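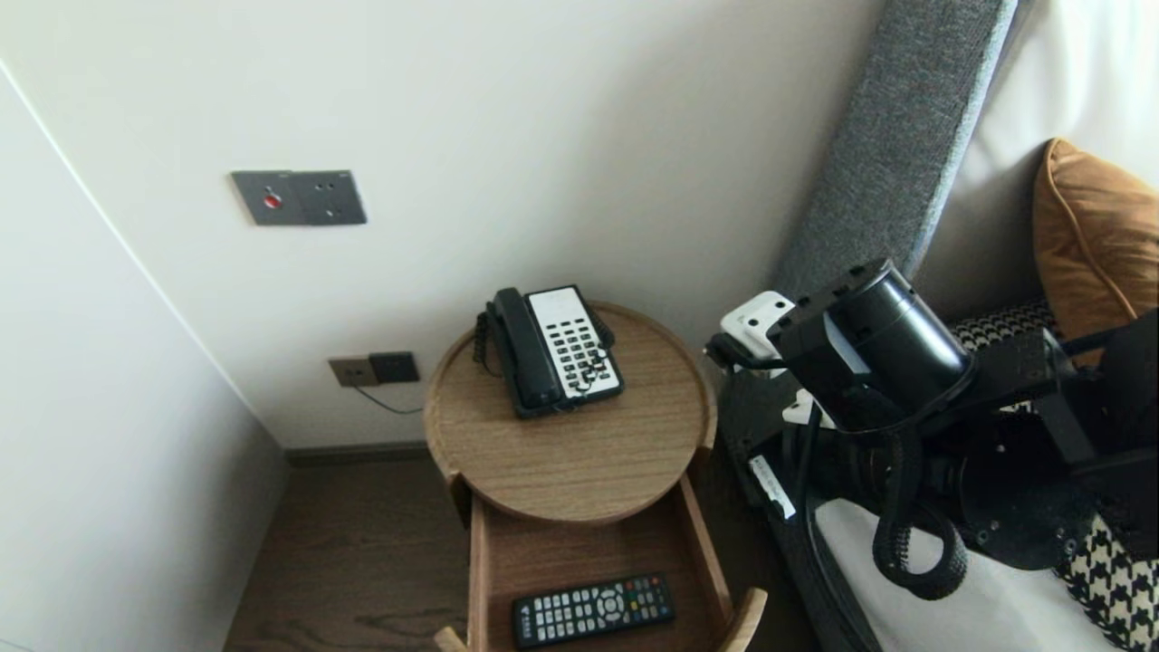
Azucena Contreras wrote to us after our September piece on pillow menus to say that she had paid extra for a "sleep room" at two hotels, slept badly in both, and would like somebody to ask the people selling the things what the money is for. She thought the pillow was the least of it. What she wanted explained was the word "certified".

So I went to ask Houshang Soltani, who runs Plurano from two rooms over a dry cleaner's and has been putting his badge on hotel bedrooms for longer than I had realised. A Plurano badge means that a room has been judged good for sleeping in. The hotel pays for the judging, and then pays each year to keep the badge on its website. If you have booked a room in the last couple of years you have probably scrolled past one: a small blue moon with a tick in it.

Soltani is a quick, cheerful man who makes tea properly and doesn't mind being interrupted. He used to fit carpets in hotels, and says this is where the idea came from.

"You spend a night in a corridor with the carpet up and you hear everything," he says. "You hear the ice machine, you hear the lift, you hear who's got a cough. And I thought, they charge people for this. They charge people to lie there and listen to a lift."

I like this story and I can see why he tells it. It doesn't explain how a carpet fitter's bad night became a checklist of 40 points, or why a hotel can lose nine of them and still get the moon.

The list itself he will show you, but he won't let you take a copy away. I read it at his desk. Some of it is plain good sense. Can the curtains be closed without a gap in the middle? Does the bathroom fan run on after the light goes off? Is there a door closer that slams? Other entries are harder to pin down. Point 17 asks whether the room has "a settled feeling on entering". Point 22 is "natural tones". Point 31 is whether staff "understand rest".

I asked how you would mark a hotel down on point 31.

"You'd know," Soltani says. "You talk to the night porter for five minutes and you know. Some of them, they're shouting across the lobby at two in the morning. They don't understand rest."

And has a hotel ever lost that point?

He thinks about it. "I'd have to look."

He didn't look while I was there, and when I wrote to him afterwards he said the old sheets were in storage.

It would be unfair to make him sound like a crook. He believes in what he does, and he has done a few things that I would call useful. He got one chain to move its linen trolleys after eight in the morning. He talks very well about doors. Most of the noise that wakes people in hotels, he says, comes from doors, and most of that is from fire doors with closers that were set on the day they were put in and never touched again. A man with a screwdriver could fix a whole floor before lunch.

"I tell every one of them that," he says. "First thing. Before the mattress, before anything. Get somebody to go round the doors."

Do they do it?

"Some do. A lot of them would sooner buy the mattress."

The mattress is where my patience starts to go. Plurano recommends one, the Kekovon, and a hotel that buys it gets three points on the list without anybody having to lie down. Soltani says there is no commission. I asked whether there was any money at all going from the mattress maker to Plurano, and he said there was "a marketing arrangement, which is normal". I asked what the difference was. He said a commission is per mattress.

He did at this point offer me a biscuit.

The bigger trouble is that he can't show that people sleep better in his rooms, and when pressed he doesn't quite claim to. The Plurano website says guests in badged rooms "report improved rest". The reports come from a card left on the pillow, with a prize draw. In the year before I met him 200 cards came back from all the hotels put together. They were very positive. But somebody who has slept well, and sees a card asking whether they slept well, with a weekend break on offer, is going to fill it in. Somebody who has been awake since four is going to want breakfast and a taxi.

"People can tick 'poor'," Soltani says. "There's a box for it."

How many ticked it?

"Not many."

I tried a different question. Had he ever put the same guests in a badged room one night and an ordinary room the next, without saying which was which? He hadn't. He said it would be expensive, and that hotels wouldn't care for it, as it would mean admitting the ordinary room was ordinary. I think that is the most candid thing he said all afternoon, and he said it as if it settled the matter in his favour.

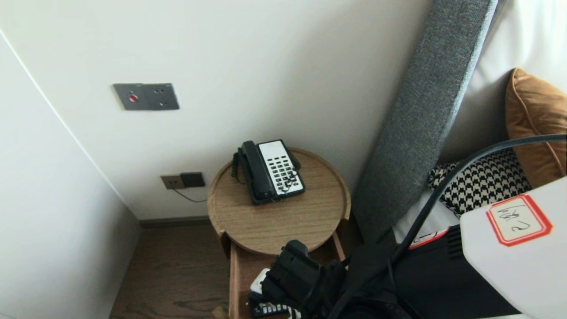 Telephone on a bedside table.

For another view I rang Ragnheiður Østergaard, a nurse who spent years on a ward for people with long-term sleeping trouble and now teaches. She had not heard of Plurano, and laughed when I read her the point about natural tones.

"I don't want to be rude about beige," she says. "But no. If you're a decent sleeper you'll sleep in a room with red walls, and if you're a bad one the paint won't save you."

Her own list is short. It should be dark, it should be cool, it should be quiet, and you should be able to find the light switch without getting up. The last of these she feels strongly about. She says the thing that ruins a first night away is all the small puzzles: which switch does what, how the heating works, where to put your glasses. None of it matters at home, where your hands know. In a strange bed each one is another five minutes awake and cross.

I said that Plurano gives a point for a bedside table you can reach lying down.

"Good. I'd give it ten," she says. "And how many for the tones?"

One each, I told her. Everything on the list is worth one, apart from the mattress.

There was a silence on the line. "The curtain gap is worth the same as the tones?"

It is. I think that is the real fault in the thing, more than the mattress money. A room could face a bus station with curtains that don't meet and a door that slams, and pick up the difference in wall colour, herbal tea and a porter with the right outlook. A badge like that tells you the hotel has filled in a form.

Østergaard did say one thing for Soltani that I hadn't expected. If people believe a room will help them sleep, some of them will relax, and those people may well drop off sooner. She wouldn't sneer at that. She would only ask what they had been charged for it.

The answer varies. At the Luangrath, where Csaba Boros has been manager through two changes of owner, a room with the moon on it costs more than the same room without. He was open about it when I telephoned. The badged rooms are all at the back, away from the road, and they were always the quiet ones. Regulars used to ask for them by number.

"Before, I gave them to whoever asked nicely," Boros says. "Now there's a price."

So what has changed in the rooms?

"The tea," he says. "And we did the doors. I'll give him the doors. He was right about the doors."

Had he done the doors on the front rooms as well? He had, the same week, and complaints about noise went down on both sides of the building. The front rooms don't have a badge. He didn't see the point of paying for them when they were cheaper to begin with.

I put this to Soltani by email and he was delighted. He asked if he could use it on the website.

My advice to Azucena Contreras, and to anyone else with the little moon in front of them on a booking page, is to leave it alone, ring the hotel and ask for a room at the back, not next to the lift. It costs a phone call. Ask about the curtains while you're on. If whoever answers gets impatient with you at that point, I suppose they have failed on point 31.

Plurano tells me a new version of the list is coming, with more points on it. Soltani wouldn't say what they were. I have asked for natural tones to be looked at.

Azucena Ochoa
January 2022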